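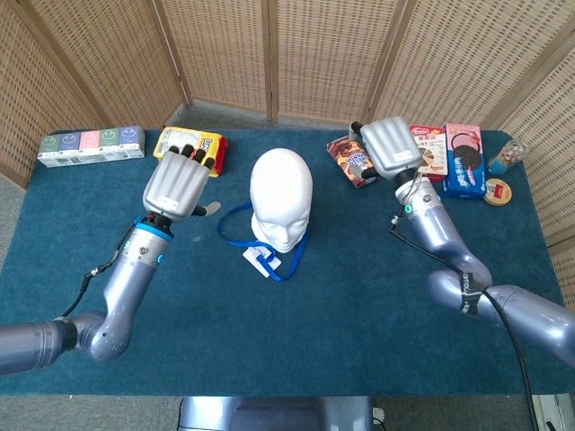

Der Beat war eigentlich schon tot. Ich hatte ihn im Februar gebaut, nachts, mit kaltem Tee neben der Tastatur, und dann in einem Ordner namens »Reste« vergessen. Und jetzt ruft mich Ye-seo Hyun an, morgens um zwölf nach sieben (wer macht denn so was?), und sagt nur: »Den mit der schiefen Snare – den will ich.«

Ich saß kerzengerade im Bett. Ye-seo Hyun! Die mit »Zurka« auf mehr als 12 Festivals gelaufen war!

»Der ist nicht fertig«, hab ich gekrächzt.

»Gut so. Komm nach Tenudton, wir nehmen um drei auf.«

Also Festplatte in den Rucksack, zwei Brote dazu und los zum Bahnhof. Im Zug hab ich den Beat dreimal gehört und jedes Mal mehr gehasst. Kurz vor Tenudton hab ich die Snare gerade gerückt. Und gleich wieder schief.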